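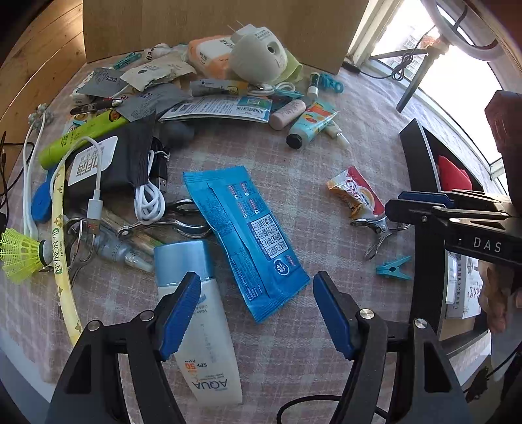
Objetos sobre la mesa, con mantel de cuadros rosa y gris.

ASOCIACIÓN DE VECINOS SKOVBY
Acta de la reunión ordinaria de la junta
Fecha: 12 de octubre de 2018
Lugar: local social, planta baja

Preside la reunión Yoshinori Hattori. Actúa de secretaria la vocal de cultura, por ausencia justificada del titular. Asisten los vocales de obras, fiestas, cultura y jardines. Excusa su asistencia el vocal de deportes.

Se abre la sesión a las 19:05 h.

1. Lectura y aprobación del acta anterior
Se da lectura al acta de la reunión anterior. El vocal de obras pide que se corrija el punto 4, donde figura «calle alta» y debe figurar «camino alto». Con esa corrección se aprueba por unanimidad.

2. Estado de cuentas
Se presenta el extracto de la cuenta corriente. Queda pendiente de pago una factura de 456 euros de Derolel por la reparación de la bomba de riego. El vocal de jardines confirma que el trabajo está hecho y que la bomba funciona desde entonces. Se acuerda pagar la factura esta misma semana.
Hay recibos de cuota devueltos por el banco, casi todos por cambio de número de cuenta. Se enviará una carta a los vecinos afectados antes de volver a pasar los recibos.

3. Humedades en el local social
El vocal de obras informa de la visita de la empresa Grakeo. Según el técnico, el agua entra por el canalón de la fachada norte, que tiene una junta abierta detrás del cuarto de contadores. La pared interior no se podrá pintar hasta que el canalón esté reparado.
Hay dos presupuestos, uno de Grakeo y otro de Pakzad. El de Pakzad es más bajo, pero no incluye el andamio. La vocal de cultura pide que se comparen con los mismos conceptos antes de decidir. Se acuerda solicitar a Pakzad un presupuesto completo y traer los dos a la próxima reunión. Mientras tanto se retirarán las estanterías apoyadas en esa pared.

4. Riego y jardines
Se cierra el riego automático de la zona de los setos hasta la primavera. El vocal de jardines propone sustituir los rosales secos de la entrada por romero y lavanda, que necesitan menos agua. Se aprueba un gasto máximo de 400 euros para plantas y tierra.
Una vecina ha pedido por escrito que se pode el plátano situado frente a su ventana. El árbol está en terreno municipal, por lo que se trasladará la petición al ayuntamiento y se le comunicará a la vecina.

5. Uso del local
Se revisan las solicitudes para el próximo trimestre. Se mantienen el taller de costura y el grupo de lectura en su horario actual. El curso de dibujo pasa a la sala pequeña, que tiene mejor luz por la tarde.
Se recuerda que quien utilice el local debe dejar las sillas apiladas, apagar la calefacción y devolver la llave al buzón interior. En las últimas semanas la llave de la sala pequeña ha aparecido dos veces en la cerradura. Se pondrá un aviso en la puerta.
El presidente plantea cobrar una fianza por las celebraciones particulares. Tras el debate hay opiniones distintas sobre el importe y no se llega a votar. El asunto queda sobre la mesa.

6. Fiesta de Reyes
La celebración será en enero, en el patio si el tiempo lo permite y, en caso contrario, en la sala grande. El vocal de fiestas pedirá precio del roscón a las panaderías del barrio y se encargará de solicitar el permiso para cortar el paso de vehículos. La chocolatera grande necesita un enchufe nuevo. El vocal de obras la revisará.

7. Ruegos y preguntas
El vocal de fiestas pregunta por la farola del aparcamiento, que sigue apagada. Se reclamó por teléfono y no ha habido respuesta, de modo que se repetirá la reclamación por registro.
La vocal de cultura solicita que las convocatorias se cuelguen también en el tablón del portal 2, donde varios vecinos no usan correo electrónico. Se acepta.
El vocal de jardines pide una copia de la llave del cuarto de herramientas. Se le entregará en los próximos días.

La próxima reunión se convocará cuando se reciba el presupuesto de Pakzad.

Sin más asuntos que tratar, se levanta la sesión a las 20:40 h.

V.º B.º del presidente: Yoshinori Hattori
La secretaria en funciones: vocal de cultura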